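# 第4章　床に置かれた物を片づける

部屋の片づけを扱う教科書の多くは、棚や引き出しの説明から始まる。本章では床から始める。家庭でも小さな飲食店の控え室でも、物が最初にたまるのは床であり、棚の使い方を決めても床の物が減らなければ部屋は使いにくいままである。

## 4.1　本章で扱う範囲

対象とするのは、次の四種類の物である。

- ふた付きの収納箱
- トレーなどの平たい器
- メニュー、ちらし、説明書などの紙類
- ブロックのような小さな部品と、それを立てておく入れ物

家具の移動と床の清掃は第6章で述べる。衣類は第5章にまとめた。

## 4.2　置き方の三つの区別

床の上の物は、置き方によって「寝かせた物」「立てた物」「立てかけた物」に分けられる。寝かせた物は安定しているが、床の面積を最も多く使う。紙のメニューを一枚ずつ広げて置けば、数枚で通り道がふさがる。立てた物は面積をとらないが、底が狭ければ倒れやすい。

立てかけた物は、隣の物に支えられている。収納箱の側面にトレーを立てかけた場合、箱を動かせばトレーも動く。このため、片づけの順序としては立てかけた物を先に取り、支えになっている箱は後に回す。初心者の失敗で多いのは、取っ手のある箱に先に手を伸ばしてしまうことである。

ハシニ・プラマニク（Hashini Pramanik）は、床の片づけを「面を空ける作業」と「箱を満たす作業」に分けた。本書もこの区分に従う。面を空ける間は箱のふたを開けず、物を種類ごとに寄せるだけにとどめる。

## 4.3　紙類の扱い

飲食店のメニューは、紙のままの物とラミネート加工をした物とで扱いが異なる。紙の物は折れやすく、湿気を吸う。加工した物は折れにくいが、表面が滑るため、重ねて立てると崩れることがある。両者は分けてそろえ、大きい物を下にして寝かせる。写真の多いメニューは表裏を取り違えやすいので、店名のある面を上に統一する。

料理名や価格が古くなった物は、その場で読まずに別の山へ移す。読むのは、床が空いてからでよい。

## 4.4　準備

演習には幅60センチメートル以上の空いた床面を用意する。石目模様の暗い床では黒い小物が見えにくいので、照明をつけて行う。ブロックは色をそろえる必要はなく、入れ物に戻っていればよい。

収納箱は、ふたの留め金がかかることを先に確かめておく。半透明のふたであれば、閉めたままでも中の様子がある程度わかる。

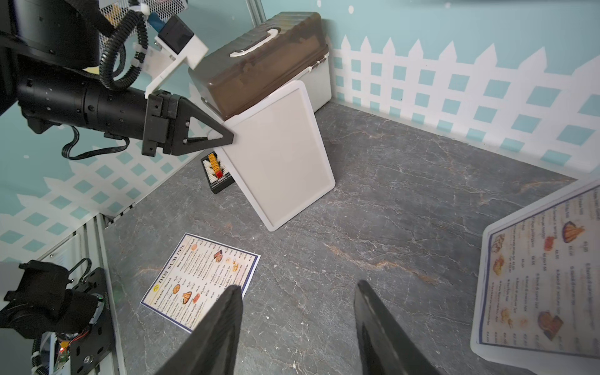
演習は2人一組で行う。一人が物を動かし、もう一人が動かした順を用紙に書く。終わったら役割を交代し、二つの記録を比べて、順序が異なった箇所に印をつける。印をつけた箇所は4.5節の表に書き写す。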